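Search this site Search Go

Household Equipment and Storage
Unit 4 handout: Lids, pots and the wire rack
Prepared by Lindsay Merrick, with corrections from Chiến Đồng

Read before the practical. Bring the handout to the bench. The December version had an error in the section on drainage and should be discarded.

1. Terms

Pot body: the vessel without its lid. Rim: the top edge of the body, where the lid seats. Side handle: a loop fixed at or near the rim. Bracket: the metal piece joining handle to body. Knob: the grip at the center of the lid. Tray: the base of a rack, which catches runoff and keeps the wires upright. Loop: any bent wire that a lid or pan leans against.

Use these words in the written work. "Handle" for the knob will be marked as an error.

2. Domed lids

A domed lid sheds condensation toward its rim. When the lid is lifted level, the water stays on the inner face and drips from the lowest points of the edge. Tilt the lid over the pot for a few seconds before moving it across the bench.

The dome also affects storage. A flat lid stands in a narrow gap. A domed lid needs clearance on the convex side for both the curve and the knob, so the usable gap is measured from the top of the knob to the plane of the rim. Tomoana's worksheet gives this as depth D. Measure D with the lid face down on a flat surface and a ruler at each side of a straightedge.

3. Wire racks

The rack used in this unit has a silver wire frame in a black plastic drip tray. The loops differ in height. A taller loop supports a large lid above its midpoint, and the lid is less likely to tip. A low loop is adequate for small lids and leaves the knob accessible.

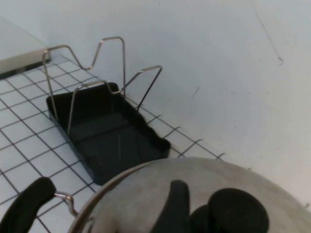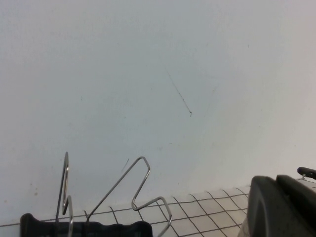
Fig. 2. Bench setup. First picture: pot with domed lid, rack beyond. Second picture: bent wires against the wall.

Note the slanted top edge of the shorter loop in the first picture. A lid leaned on a slanted wire tends to slide toward the low end – check its position after letting go. The V-shaped notch at the back of the rack can be tried as a stop for the rim.

Keep the rack far enough from the wall that a lid leaned backward does not touch the paint.

4. Practical

Work in pairs. Each pair needs one covered pot, one rack, a ruler and a dry cloth.

a) Record depth D for the lid.
b) Lift the lid by the knob, tilt, and carry it to the rack.
c) Stand the lid with the knob facing outward. Release it slowly.
d) Repeat with the knob facing the wall. Record any slip along the wire.
e) Repeat both positions 3 times and enter the results in Table 2 of the worksheet.
f) Empty and wipe the tray. Water left under the wires will leave marks.

If the rack tips at step d, record it as a tip and move on to the next trial. Do not bend the wires to improve the fit.

5. Written work

Submit the completed table and one paragraph on which position gave the more stable support, with reference to D. Maximum 31 lines. Questions on the table go to Mélanie Simard.

Reading for Unit 5: Ladefoged, notes on nesting pans, sections 2 and 3.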